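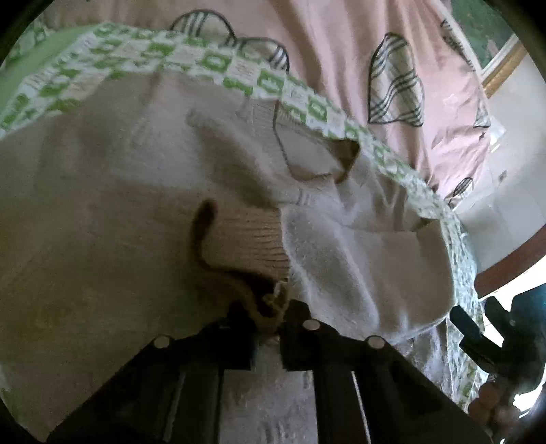 Vol. 3, No. 2

Getting the bedding ready for winter

Quick one this issue, we are behind on everything and the store phone hasn't stopped. But the nights are cooling off and the same questions are coming in, so – blankets, fleece, comforters, the lot.

First, get it all out now. Don't wait until the first cold night when you're digging in the closet at 11pm and everything smells like cardboard. Spread it out on the bed, layer by layer, have a look at it in daylight. Check the seams and the corners. Small holes get bigger in the wash, so sew first, wash second. A plain running stitch is fine, it's a blanket.

Washing. White fleece and plush things go in by themselves or with other whites. Not with towels – towels shed and you will be picking lint off until December. Cool or warm water, half the soap you think you need. Skip the fabric softener on anything fluffy, it coats the fibers and they go flat and sort of greasy feeling. Zippers closed, hooks closed. Turn robes and jackets inside out.

Wool is different. Cold water, wool wash, no wringing. Roll it in a dry towel and lean on it, then lay it flat somewhere with air. If the label says dry clean we'd go with the label. We get a few shrunken ones brought in every fall and there is nothing we can do with them, sorry.

Down comforters need a big machine. A home washer will technically take a twin but it can't rinse it properly. The laundromat next to our Kosolska Street store has the large front loaders and they're quiet before 9. Dry on low, and it takes ages, longer then you want. Stop it every so often and break up the clumps by hand. If it still feels cool in the middle it's still damp, keep going. Damp down put away in a bag is how you get the smell.

Fleece in the dryer – low heat, take it out early, give it a good shake. High heat is what makes it go crunchy. If yours has already gone crunchy, a soft brush while it's slightly damp helps a bit. Won't bring it all the way back.

Storage for the summer things you're taking off the bed: clean, totally dry, cotton bag or an old pillowcase. Plastic is ok for a week or two, not for months. Cedar blocks are good but sand them lightly every year or they quit working. Lavender smells nice, we like it, wouldn't count on it against moths.

Layering, for people in drafty houses (us too). Cotton sheet, then a light wool or cotton blanket, then the comforter, then something fluffy across the feet. Two thin layers let you kick one off at 3am. One enormous one and you're either boiling or freezing.

Store notes

The Desus flannel sheets are back, twin through king, same price as last year. The gray sold out fast last time so call ahead if you want it. Stoica wool blankets are on the truck, supposedly. We'll put a note on the door when they land.

Old blanket drive is on again at both stores. Last winter you brought in 1,323 pieces, and the goal had been 1,000, so thank you, really. Same rules – washed, no big rips, no electric blankets please. Pillows we can't take. Towels yes, the animal shelter wants those, any condition. Bins are just inside the front door at Disberg and by the register at Kosolska Street.

Mending table stays up through December. Bring the thing and we'll show you how, thread is free, binding tape is not. Small repairs only, we can't do zippers on comforter covers while you wait, the machine for that is at the other store.

Also the Disberg parking lot is getting repaved so use the side entrance until the cones are gone. Deliveries too. If you have an order waiting for pickup please come get it, the back room is full and we are climbing over boxes to get to the coffee maker.

Next issue: curtains, and what to do abuot that one window that always leaks cold air.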